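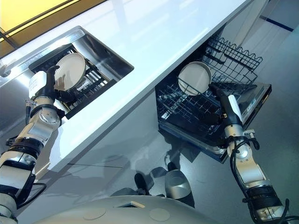 Tihomir Delić espera há quase dois anos que a mulher possa juntar-se a ele. O pedido de reagrupamento familiar foi entregue em junho do ano passado, com a certidão de casamento traduzida e o contrato de trabalho na Pavirham. "Escrevo para lá todos os meses e respondem sempre a mesma frase", conta. Ao fim do dia, diante de uma bancada branca com o lava-loiça de inox e o escorredor preto metido dentro da cuba, fala sobretudo do telefone - as chamadas com a mulher são às seis da manhã, antes do turno.

O processo já lhe custou 2000 euros, entre taxas, traduções e uma viagem ao consulado. "Pediram outra vez o registo criminal, porque o primeiro caducou enquanto eles o tinham na gaveta", diz.

Marama Rewi, jurista que acompanha o caso, tem neste momento 80 famílias na mesma situação. Em 20 delas há filhos menores. "O prazo da lei existe, mas quem o ultrapassa não sofre nada", afirma.

Delić vai pedir nova marcação no sábado, pela internet. "Se não der, tento na semana seguinte."

Última atualização: junho
Secção: Sociedade > Imigração
271 partilhas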